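Avura Check Throw
Item 3746

A heavy black and cream throw in a large check, made for sofas, armchairs and the foot of a bed. The pile is deep and soft on the hand, and the squares are big enough to show even when the throw is folded down to a single panel over a chair back.

The Avura comes from the Fullero range and goes with the plain black and plain cream cushions in the same yarn. It is a bulky piece -- allow a full shelf if you keep your blankets in a cupboard.
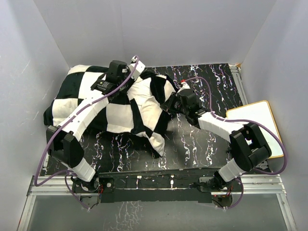

Avura throw in black and cream, on a black veined top.

Care
Machine wash at 40 on a gentle cycle, on its own the first time. Do not bleach or iron. Dry flat or over a wide rail and shake out while damp to lift the pile. It takes longer to dry than a thin blanket, so leave it overnight before folding.

Sizes
Single and double. The double weighs 2 kg more than the single and is sent in its own carton.

Price and delivery
Single 29.00, double on request. Orders are packed at our Vodus warehouse. Returns are accepted unwashed, with the label still sewn in.

Also in this range: Yao check cushion cover, Yao floor cushion.

Page updated 2019-04-02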